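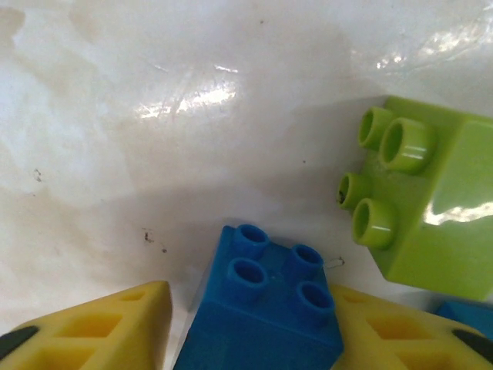
Skurner
How often should a learned sorting policy replan? I run chunks of 16 actions in Plondurow and the arm keeps going for the spot where a brick used to be.

Tu
Every 2 to 4 actions is a good starting range. With 16 you are driving open loop for most of a grasp. Keep predicting 16, but only execute the first few and throw the rest away. If the motion gets jerky, blend the overlap between the old chunk and the new one.

Also log the timestamp of the camera image next to the timestamp of the command. I had a 200 ms lag once and spent a week retraining when the data was fine. Check that first.

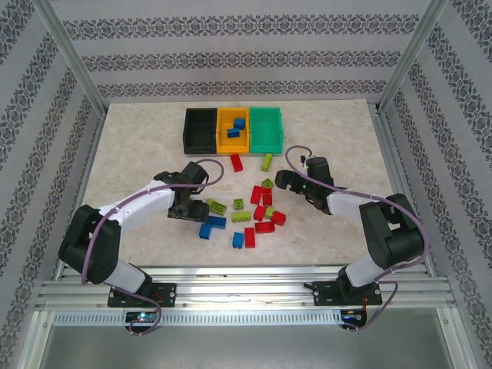 Zukthorpe
Tu is right about the lag, but I would not go down to 2 with two arms sharing one pile. Each arm's plan has to be checked against the other's, and at that rate our checker could not keep up. We settled on 4 and gave each arm a lock on the brick it is going for.

The lock is only a brick ID from the overhead detector and a timeout.

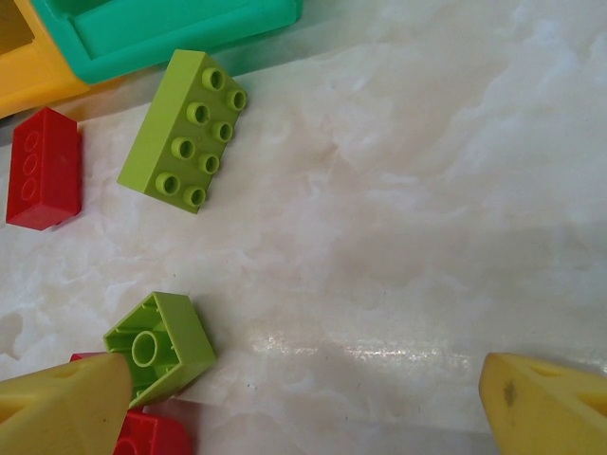
When the timeout runs out, the ID goes back in the pool and the arm backs off. Don't key the lock on color. Two bricks of the same color side by side will swap IDs, so use color plus position and match to the nearest one. 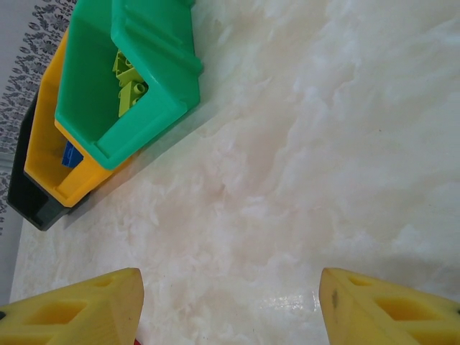 Drop targets need the same care. We trained on 791 episodes and the first version had the drop poses hard coded, one per bin color. That falls apart when the green bin is stacked on the yellow one and the black one is at the bottom. Detect the bins at each replan, and treat any bin with another inside it as blocked.

Skurner
Went to 4 and it is much better. Still working on the bins.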